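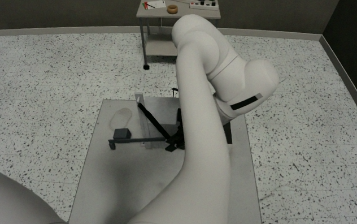 The student automation club at Gavitz completed its summer simulation term this week, and the club has asked that a written record be kept here for members who will join in September. As the author of this blog and the club's faculty advisor, I have prepared the following account of the work, the rules under which it was carried out, and the points that remain open.

The term project was the Punport task. Students were required to program a simulated arm to pick up a small cube, carry it clear of a fixture, and set it down within a marked tolerance. Each group received the same room model, with its speckled white tile floor, dark grey walls, and grey platform. The small cart near the back wall, with its sheet of paper and power strip, belongs to the room model and plays no part in scoring. Several groups asked whether it could be removed to shorten rendering times. The request was declined, as all entries must run in an identical room.

The starting position proved to be the most discussed part of the assignment. The dark grey cube rests on top of a horizontal black bar, near its left end, and the rods and clamps of the fixture stand close by. A gripper that approaches at a low angle is likely to meet the long diagonal rod before it reaches the cube. Most groups began with a straight descent from above and then had to revise their wrist angles when the forearm came too near the short post on the right side of the platform. Contact with any part of the fixture ends a trial and is recorded as a failure, even when the cube is later placed correctly.

Each group was permitted 300 trials over the term. Of these, the final 80 were reserved for evaluation and could not be used for tuning. This division was adopted after last year's competition, in which some programs performed very well on the positions their authors had practiced and poorly on everything else. Members found the limit strict at first. By the middle of the term, the groups were planning their trials on paper before running them, and the written logs improved a great deal as a result.

Motion planning was done with Kodikara, the planning library maintained by former members of the club. It remains serviceable, but its documentation has not kept pace with its code. Two groups lost the better part of a week to a joint limit that was entered in degrees in one file and in radians in another. The error has been corrected, and a note has been added to the setup guide. Students who keep private copies of the library should replace them before the new term begins.

A word is also due on camera placement. The current view is taken from close behind the arm, so the white links hide part of the fixture for much of the motion. Some members consider this a defect. I am inclined to keep it, for the programs are expected to work from a partial view, and a clear overhead camera would make the task a different one. The club will vote on the matter at its first meeting.

The Destaveo regional competition will accept one entry from each club. Our entry will be chosen from the 6 programs submitted this summer, on the basis of the evaluation trials and the quality of the written report. Reports that give only a final score will be returned to their authors. A useful report states which trials failed, at what point in the motion they failed, and what was changed afterward.

New members do not need prior experience in programming. They should read the setup guide, install the room model, and bring a working copy to the first meeting. Access to the shared computers requires a signed lab form, and forms from last year are no longer valid.

Last updated: 23 August 2026

Contact | Copyright Gavitz Automation Club | Back to top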